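Home Forums Books Romance & Sagas New Posts Search

harnevden_reader
Finished The Lamplit Ward last night. 97 pages of longing, 2 of wedding. Has anyone read the sequel?

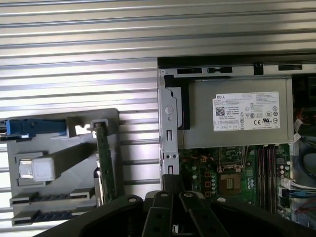
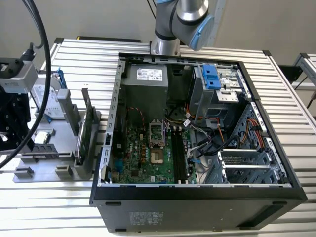
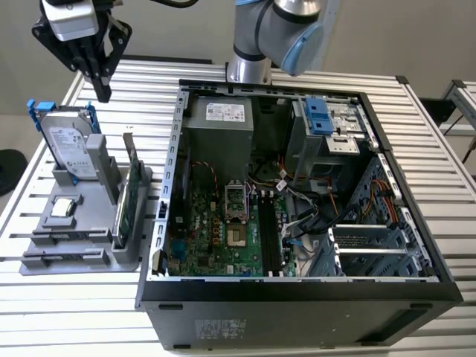 PC with its side off, 22 Jun 2021

Clurura
The sequel is worse. He goes to sea again and she knits.

ulen77
Disagree — the knitting chapter is the best thing in it. I'd take 100 more like it.

Clurura
You'd be alone on that boat.

harnevden_reader
So is it the El Ouafi edition I want, or the old paperback?

ulen77
Paperback. Bigger print, more sighing.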